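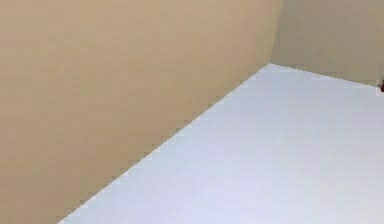
How long do I have to let new joint compound dry before I prime over it?
A full day for each thin coat, and longer if the air is damp or the patch is deep. When it's the same flat white all over with no gray spots, you can prime.

Okay, that's the short version, and I only know it because I asked at the hardware store in Diltley. My real trouble is what comes after! I have a 900 square foot place, I've patched most of the downstairs, and I'd like the whole thing painted before the cold comes in October. I've got a can of Brandes primer left over from the porch. Can I just dab it on the patches, or do I have to roll the entire wall? I really don't want to buy more if I can help it (I've already spent 300 dollars on this and I still don't own a decent ladder). Also, eggshell or flat for a downstairs bathroom?

posted by paintchip_again, September 2018

ladderless
Spot priming is fine if your topcoat is flat. I did it in a hallway with 12 patches and never saw them again. With eggshell it's another story, the patches can show as dull or shiny spots when the light comes in sideways, and then you're rolling the whole wall anyway and mad about it. Check the porch primer too, some exterior stuff smells awful indoors and isn't meant for it. The label will say.

For the bathroom I'd go eggshell or satin, flat gets water marks. And take everything out that isn't bolted down before you start, you'll be glad of the elbow room.

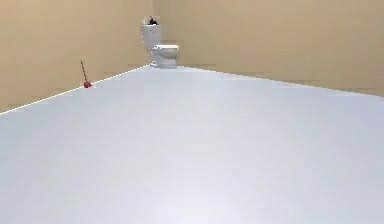 zistdale_gal
I'd disagree on the spot priming, even with flat. My walls were old and chalky and the new paint went on a different color over the patches, so I ended up doing it all twice. Wipe your hand down the wall. If it comes away dusty, wash it, let it dry and prime the whole thing. A gallon of primer is cheaper than another gallon of good paint! I used the Plastus one, it was seven bucks more than the store kind and I'd buy it again.

One more thing, if you're going with a dark color anywhere, get the primer tinted. They did mine at the counter for free. I wanted a red dining room and the first time around, over plain white, it took me so many coats I lost the will to have a dining room. 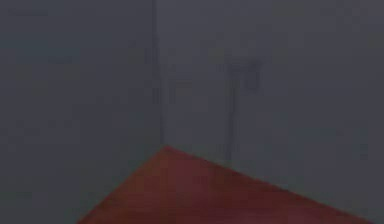
Brick red, smooth finish.

Get a sample pot of anything in that family first and look at it at night with the lamps on. Reds go brown on me every time.

paintchip_again
Thanks both! Dusty hand, so I guess it's the whole wall. Going eggshell in the bathroom. Does anybody know if the tinted primer keeps once it's been opened?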